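Nillthorpe Library to Extend Evening Hours Beginning in March

Dec 11, 2019

The Nillthorpe Public Library will remain open until 9 p.m. on Mondays and Thursdays beginning in March, following a vote by the library board. The main building on Clomus Street currently closes at 6 p.m. on all weekdays.

The decision follows a survey of cardholders conducted during the fall. The library received 1307 completed responses, and later closing times were the most frequent request. Many of those who replied stated that they work or attend classes during the day and are unable to reach the building before it closes.

"Residents have asked for this for several years, and the budget now allows it," said Library Director Yasmine Chraibi. "We will review attendance after the first six months and report the results to the board."

The reading room, the public computers and the second-floor study area will all be available during the added hours. The children's room will close at 7 p.m. Reference staff will be on duty until 8:30 p.m. on both evenings.

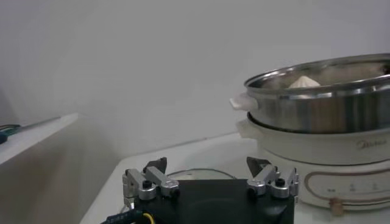 Two part-time positions will be added to cover the new schedule. Applications are open to current employees through the end of the month and will then be opened to the public. The board also approved the replacement of 123 chairs in the reading room – a purchase that had been postponed from the previous budget year.

Parking in the Rulell Avenue lot will be free for library visitors after 6 p.m. on the extended evenings. The lot has 210 spaces and is shared with the municipal offices. Visitors should use the side entrance, as the front doors on Clomus Street will continue to be locked at 6 p.m.

Board member Gerardo Cocco asked that the book return on Nwosu Road be emptied more often once the new hours take effect. Staff will present a revised collection schedule at the next regular meeting.

Saturday hours are unchanged. The library remains closed on Sundays and public holidays. Questions about the new schedule may be directed to the circulation desk during opening hours.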